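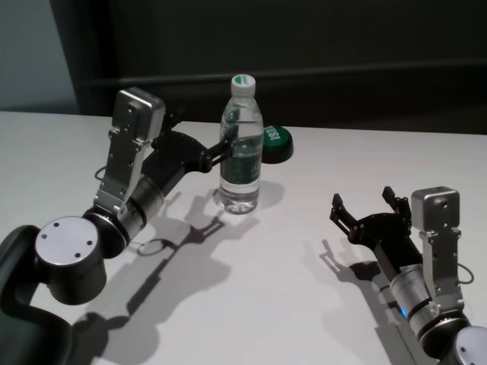 Chapter 7
Comparing Grippers on a Two-Arm Bench

Learning objectives

After completing this chapter, the student should be able to:

State the difference between a comparison of grippers and a comparison of complete arm systems.
Select a small set of test objects and justify each one.
Write a trial procedure that a second operator can follow without further instruction.
Record failures by type, and keep them separate from trials that were stopped for other causes.
Identify the effects of camera placement and lighting on a recorded result.

Key terms: parallel gripper, stroke, fingertip compliance, approach angle, controller, trial, abort, reset position

7.1 Why comparisons go wrong

Chapter 6 treated the gripper as a single component with a stroke, a closing force and a pair of fingertips. Those values appear on a data sheet and can be checked with a caliper and a load cell. They do not tell the reader whether the gripper will pick up a bottle of water from a table and set it down again in the same place. For that, the gripper must be mounted on an arm, the arm must be driven by a controller, and the controller must receive its information from somewhere, most often from one or more cameras. A result obtained in this way belongs to the whole chain.

Students new to the subject tend to forget this. A gripper that fails on Monday with one set of gains may succeed the next morning with another, and the notebook will show two different scores under the same name. The first duty of the experimenter is therefore to decide what is being compared and to hold everything else still.

Consider a case that will be used throughout the chapter. The teaching laboratory at Totau had two candidate grippers, known by their project names, Kuder and Mao. Kuder had long, narrow fingers with a hard tip. Mao had shorter fingers and a soft pad. The laboratory wished to choose one of them for a course on everyday handling tasks. Teodoro Calvo, who ran the bench, began with 70 trials of each gripper on a filled plastic bottle. Kuder completed 58 of its trials and Mao completed 19.

The difference looks decisive. On review, however, the Mao trials had all been run after the overhead camera had been moved to make room for a cabinet. The calibration file had not been updated. Most of the failed attempts closed on the air beside the bottle, and the soft pad never had the chance to show what it could do. The entire series was discarded and repeated after recalibration.

The error in this case was ordinary. It was found only because the camera position had been written down at the start of each session – a habit that costs a minute and that this book will ask for in every exercise.

7.2 The shared bench

A two-arm bench allows two grippers to work under the same light, over the same surface and before the same camera. It also allows tasks that need two hands, such as steadying a bottle with one gripper while the other turns the cap. These are separate uses of the bench and should not be mixed in one set of results.

When the bench is used for comparison, only one arm should move during a trial. The other is sent to a reset position with its gripper open and well clear of the object. The reset position should be the same for every trial, as a parked arm may still block part of the camera view or throw a shadow across the work area. Where the controller allows it, the parked arm should be held under power so that it does not sag over a long session.

The two arms should be exchanged halfway through the series. If gripper A is always mounted on the left and gripper B always on the right, any difference between the arms will be counted as a difference between the grippers. Wear in a wrist joint, a cable that pulls slightly to one side, or a mounting plate that is not quite square can each shift the fingertips by several millimeters. Exchanging the grippers takes time, and calibration must be checked again afterward.

Cables deserve a further word. Each gripper on the bench normally carries a cable back along the arm, and enough slack must be left for the wrist to turn through its full range. Too little slack will pull against the wrist motor near the end of its travel. Too much may catch on the object or on the other arm. The slack should be set once, marked with tape, and left alone.

7.3 The choice of object

A clear bottle of water is a demanding object in spite of its plain appearance. Its wall is thin and gives way under the fingertips, so the width measured by the gripper changes as the grip closes. Its weight is high in comparison with the stiffness of the wall when full, and the water moves when the arm stops suddenly. It also lets light through. A depth camera may return poor readings on the transparent parts, and a color camera may take the label for the whole of the object.

For these reasons the bottle should not be the only object in a test set, but it should nearly always be one of them. A second object should be low and rigid, so that the fingers must come close to the table. A third may be soft. The test set used at Totau is given in Table 7.1 at the end of the chapter.

Fill level must be fixed and recorded. A bottle with a dented wall is to be replaced before the next trial, including when the trial itself was scored as a success. In the repeated series, each gripper was given a fresh bottle of the same type at the start of every session.

7.4 Light and shadow

A single strong lamp produces hard shadows of the arms on a pale table. As the arm approaches, its shadow moves with it and may reach the object before the fingers do. A controller that relies on color images may respond to this change. Two lamps with diffusers will soften the effect, although they will not remove it.

It does not follow that hard light should be avoided in every test. If the system is meant for a kitchen with an afternoon window, the test should include such conditions. What matters is that both grippers meet the same light, and that the lamp positions are entered in the trial sheet together with the camera positions.

7.5 The trial sheet

Each trial receives one line. The line states the trial number, the gripper, the arm on which it is mounted, the object, the starting position of the object, the controller version and the outcome. The Uvance controller used in the laboratory exercises writes the first six of these automatically. The outcome is always entered by the operator.

Four outcomes are permitted:

Complete: the object was lifted, held and set down within the marked area.
Missed: the fingers closed without gaining a hold.
Dropped: a hold was gained and then lost.
Aborted: the trial was stopped by the operator or by the controller before the fingers closed.

Aborted trials are reported, but they are not counted among the failures of the gripper. In the repeated Totau series one trial was aborted when a cable caught on the edge of the table. It was run again under a new number, so that the sheet for that gripper shows 71 lines in place of 70. The extra line was kept.

Before you read on

Review the definitions of stroke and approach angle in Chapter 6. Then, with a partner, draft a trial sheet for a bench with two arms and one fixed camera. Exchange sheets with another pair and attempt to run five trials from theirs – without asking them any questions. Note each point at which you had to guess, and bring the list to the laboratory session for Section 7.6.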